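Cable slack on the two-arm cell

31/01/2018

Second entry on the cell, mostly for my own reference. The first covered bolting down and power. This one covers the wrist cables, the table covering and re-zeroing the arms, in the order I did them.

The trouble began in November with a fault on the left arm, code 1354, which the Sidell manual gives as "joint feedback lost" and says nothing more about. It came up only with the last joint turned well past its middle position, and it cleared on restart. Tarcísio Bastos suspected the encoder. I suspected the cable, mainly because a cable is cheaper.

I unclipped the run from the wrist back to the first tie and measured it. There were 450 mm between the two fixed points, and at full turn the outer jacket was pulled tight against the clip. One conductor had gone stiff just behind the plug. I cut it back, fitted a new plug and moved the first tie down the link, so that the cable now stands off in a loop over the top of the arm. It looks untidy and it moves freely. I did the same on the right arm, which had shown no fault, so that both are dressed alike.

Ties: Fastex, the releasable sort. The ordinary ones have to be cut off, and sooner or later the side cutters find the jacket. Leave enough play under each tie for the cable to slide. Calloway sells a moulded guide for this job, but it fouls the wrist band on mine and went back.

Next, the table. The kraft paper gets changed when it tears or when the creases start tipping things over. I pull it from the back, smooth it forward and fix it under the near edge. Creases along the back don't matter to me, as the work is done further forward. The plate clamped at the centre of the near edge stays where it is. If it does have to come off, mark its position first, or every taught point has to be done again. 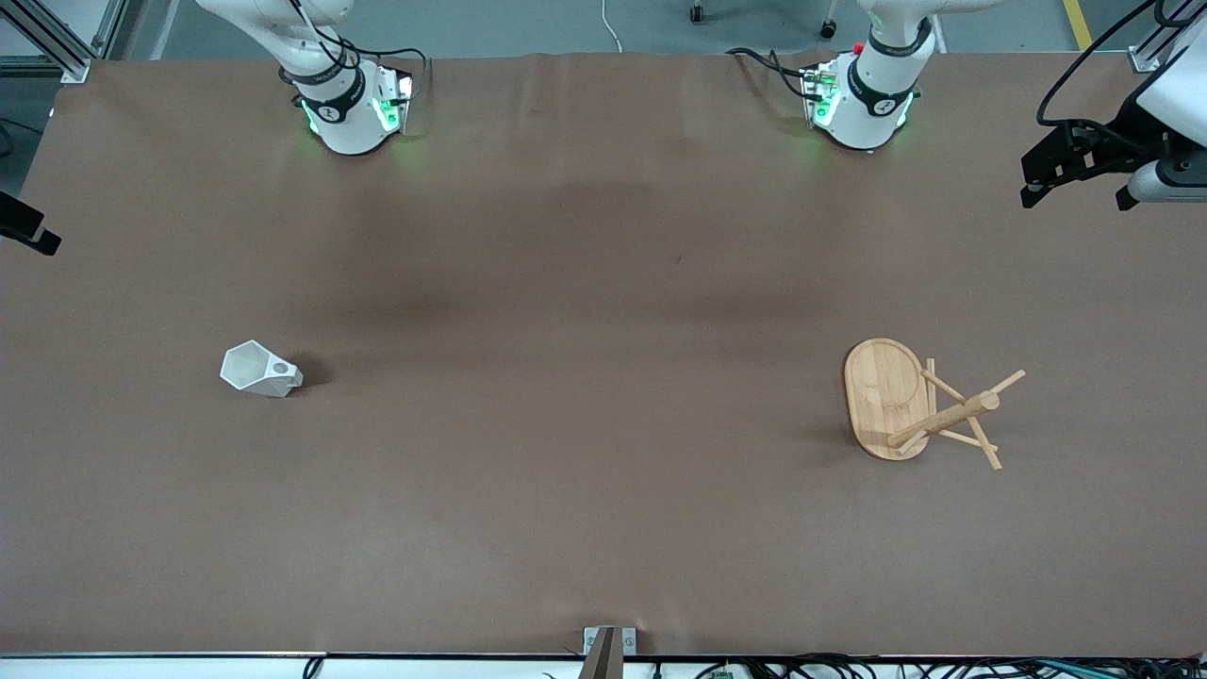
How often do the arms need re-zeroing?

After any work on a joint or a wrist, after a collision, and otherwise every 20 weeks.

The procedure takes me most of an hour. Bring both arms to the parked pose, wait for the status lights to go green, then jog each joint to its mark at the slowest speed. There are 7 joints a side. Store the offsets joint by joint and don't trust the "store all" command, which on this firmware skips the last one without a message. Power down, power up, and read the offsets back before moving anything.

Verna Esposito asked in the comments last time whether the grippers need zeroing as well. Mine do it themselves at power-up by closing fully, so keep the fingers clear and empty when switching on. Her Ridudura controller may behave differently.

Fault 1354 has not come back since the new plug went in. The encoder Tarcísio ordered is still in its box. Next job is the loose bundle at the front of the table, which wants a tray and some labels.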